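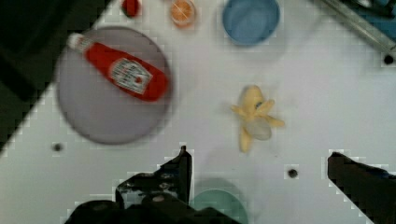 Flodari Tabletop Kit for School Robotics Clubs

Part no. 1188
In stock, ships from our Plurness warehouse
Price per kit: $228
Clubs ordering two or more: $190 each

If your club has an arm and a gripper and you've been wondering what on earth to have the kids pick up with it, we put this kit together for you. It grew out of the after-school class at Dekitz, where the students had gotten very good at stacking foam cubes and were (they told us so, loudly) tired of foam cubes. So we went through the play kitchen and the toy bin, and the club has been setting the table ever since!

The kit holds 33 pieces. You get plates and bowls in several colors, play food such as fruit and a ketchup bottle, and a few soft plush toys, which are harder to grab well than beginners expect and always end up with names. There's also a printed booklet of tasks, starting with "move the orange to the blue bowl" and working up to clearing a whole table against the clock. Most groups spend a good two or three meetings on the first page alone, so please don't feel you're behind.

What you'll need to supply
A robot arm with a two-finger gripper
A camera at the wrist, for the tasks in the second half of the booklet
A smooth, light-colored tabletop, firmly fixed down
A computer that already talks to your arm

The arm is not included. We get asked this a lot, and we'd rather say it twice: the arm is not included.

Using it for competition
The Shehu Cup table round uses this same set, and teams are welcome to practice with it all year. Sign-ups open in January. Judges lay the pieces out differently for each run, so it pays to have your students shuffle the table between tries, and to let the younger ones do the shuffling, as they're wonderfully unfair about it.

Care
Wipe the hard pieces with a damp cloth. Plush toys can be hand washed and need a full night to dry. Keep the ketchup bottle out of direct sun, or the red will fade.

Spare parts
Single plates, bowls and toys can be ordered separately. Write the part number and the color on your order form, and send it in with your club's name and shipping address.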